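Claren House opens its doors to a first round of lodgers

Penry's old schoolmaster's house, which has stood shut up at the top of the hill for longer than most of us care to remember, will have people sleeping in it again from January, and the folks behind the project could hardly be more pleased (or more tired!).

The house has been renamed Claren House and will offer short stays to people who are between homes, whether they've come to town for work or had a lease end on them sooner than they'd planned. There are six bedrooms in all, and the longest anyone can stay is 18 weeks. Lowri Skyrme, who will manage the place, has spent most of the month going from room to room with bed linens over one arm and a list in the other hand.

"I wanted the beds to be the first thing you notice, and I wanted them to look like somebody had taken trouble," she told us over a very welcome cup of tea. "If you've been sleeping on a cousin's couch, a proper bed is a wonderful thing."
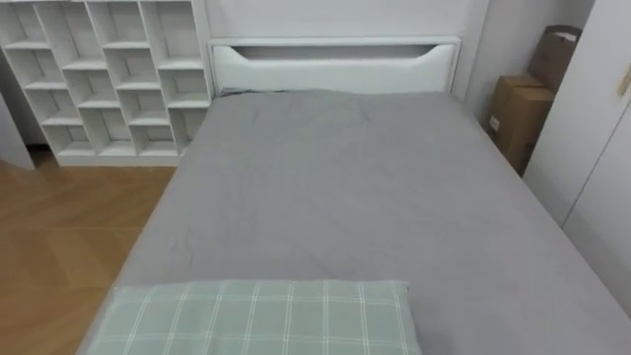 Grey was her choice for the fitted sheets, mostly for practical reasons, and she has let herself have a bit more fun with the pillows. The green plaid is her favorite. The shelves are being left for the lodgers to fill as they like, with their own books and photographs and whatever else they carry in with them, and Lowri was quite firm on that point when a neighbor kindly offered her a crate of ornaments.

Clothes have been getting plenty of attention too. Townspeople have been dropping off good, clean things for lodgers who arrive with only a small bag, and they've been more generous than anyone dared hope. Reet Bite is looking after the clothing side and likes everything to go on a hanger, where people can look through it the way they would in a store. Sportswear, warm sweaters and work shirts are all welcome, she says, and bright colors go down especially well in the middle of winter.

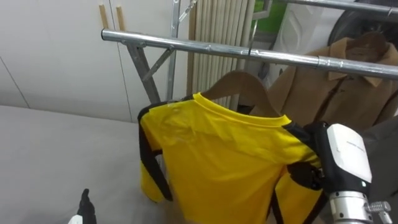

How to help

Wooden hangers, bath towels and single comforters are still needed and can be left at the side door between 9 in the morning and noon. Please put a note in the bag with the sizes if you can. Anyone interested in a room should ask for Lowri at the same door, or leave a name and phone number at Penry library.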